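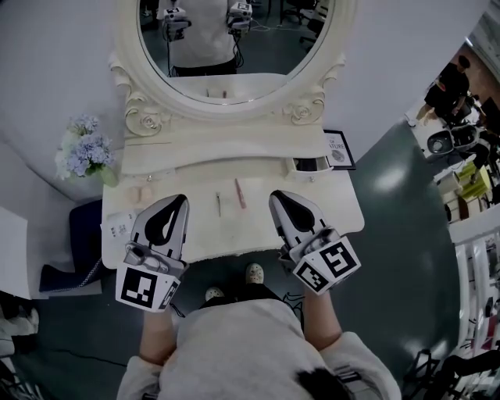
December 7, 2024

Paint adhesion, old furniture finishes, panel set B

Continued from the July panels. Question is still whether the Tilleck primer holds on glossy factory white without full sanding. Panels cut from scrap drawer fronts, wiped with denatured alcohol, left overnight.

Prep
Half of each panel scuffed with a gray pad, half left alone. Primer applied by foam roller, one coat. Zomwood white over that, two coats, four hours between. Viscosity of the Zomwood was high out of the can, thinned slightly with water. Should have weighed the water.

Cross-cut tape test
Scuffed halves: clean edges, no lift on any panel. Unscuffed halves: flaking at the intersections, worst near the routed edges where the film is thin. The Gotik control primer did the same on unscuffed stock, so the fault is probably the surface and the brand matters less than I assumed in July.

Carved trim is the open problem. A pad does not reach the recesses. Tried the Friesen liquid deglosser on panel 31 — tape pulled almost nothing, but the sheen is uneven under raking light.
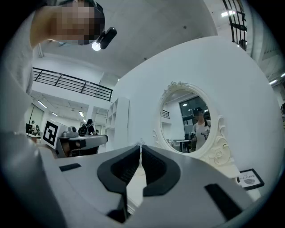

To do
Repeat panel 31 with a longer dwell and a second wipe.
Weigh the thinning water.
Order fresh tape, current roll is old and the edge has dried out.
Leave set B on the rack for the one-month check. Do not stack the panels — they block.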